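Wanted: People Who Sleep Badly and Don't Mind Writing It Down

Listell is looking for 100 adults to keep a sleep diary through May. You fill in a page each morning before coffee, while you still resent us, and mail the whole thing back at the end of the month. The pay is $600, which works out to a decent wage for lying down.

We want ordinary bad sleepers: the 3 a.m. ceiling inspectors, the pillow flippers, the ones who remember an unpaid parking ticket just as the lights go out. If you sleep like a baby, please go enjoy it somewhere else.
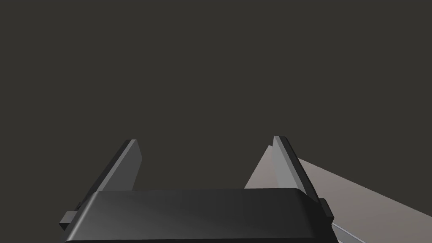
Do I have to give up my phone at night?

Keep it wherever you usually keep it - we only ask that you write down when you last looked at it, and that you tell the truth.

You should be over 18, live within driving distance of our Tenuvden office, and be free for two short visits. Night-shift workers are welcome. Couples may apply, but each of you needs a separate diary, and we will not settle arguments about snoring.

To apply, write to Priit Avotiņš at Listell, Box 2054, Tenuvden. Tell us your age, your usual bedtime and the bedtime you tell your doctor. Replies go out in the morning, as Priit sleeps fine.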